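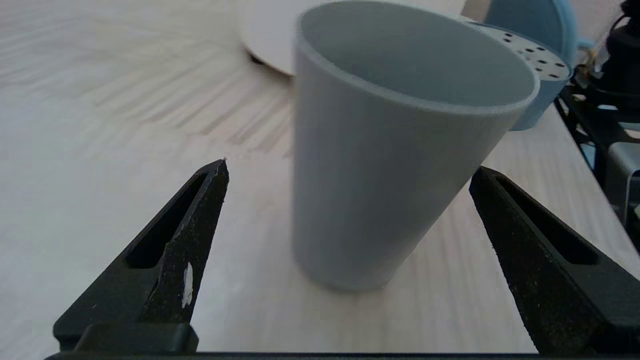 Wrist view, left and right fingers on either side of the cup.

Zedthorpe Shared Workshop
Arm Build Group: minutes of the meeting held 20 Jan 2021

Present: the usual bench crew, plus two members who came in to use the drill press and stayed for the biscuits. Quorum was declared on the strength of the biscuits.

1. Minutes of the last meeting
Approved, with one correction. "The arm is nearly finished" to read "the arm."

2. Gripper
The new fingers are on and the pair closes evenly. There is a white scuff on the left one, low down near the middle. A proposal to sand it out was discussed for longer than sanding it out would take, then dropped. The slots in the outer faces stay as they are until someone has a better idea for the pads. Stick-on rubber from the Kalberg kit was tried in July and came off on everything it touched, so please don't try it again.

3. Cup test
The cup stays as the standard test object. It tapers toward the base, so the fingers want to ride up it if they close too high. Agreed that the target is 55 out of 80 clean lifts before we move on to anything with a handle. A lift counts as clean if the cup comes back down standing. The member who argued that sideways should count as half a point was thanked for the suggestion.

Items from the kitchen shelf may be left on the table as background clutter, but they go back at the end of the night. The kitchen has noticed.

4. Wrist camera
Grain in the tabletop smears when the arm moves quickly, and glare washes out part of the wood. Two fixes proposed: slow the approach, or hang a sheet over the lamp. We will slow the approach first, the sheet being a fire risk and also somebody's sheet. Exposure to be locked before the next run so that results can be compared with each other.

5. Cables
The bundle on the Þorgeirsson frame still catches when the base turns all the way left. Three ties to be moved down to the lower strut. The written instructions say to allow slack. How much slack is left to the reader's imagination, and ours has been poor so far.

6. Money
The group has 800 left in the build fund. The Gasex air supply was raised again by the member who always wants to go pneumatic. Deferred again. Spare servo approved.

7. Actions
- Move cable ties, rerun base to full left
- Lock exposure and note the setting on the whiteboard, in pen that comes off
- Order servo
- Return kitchen items
- Start the count for item 3 on a fresh sheet

8. Any other business
The emergency stop has been relabeled. The old label said "lights."

Next meeting when the servo arrives.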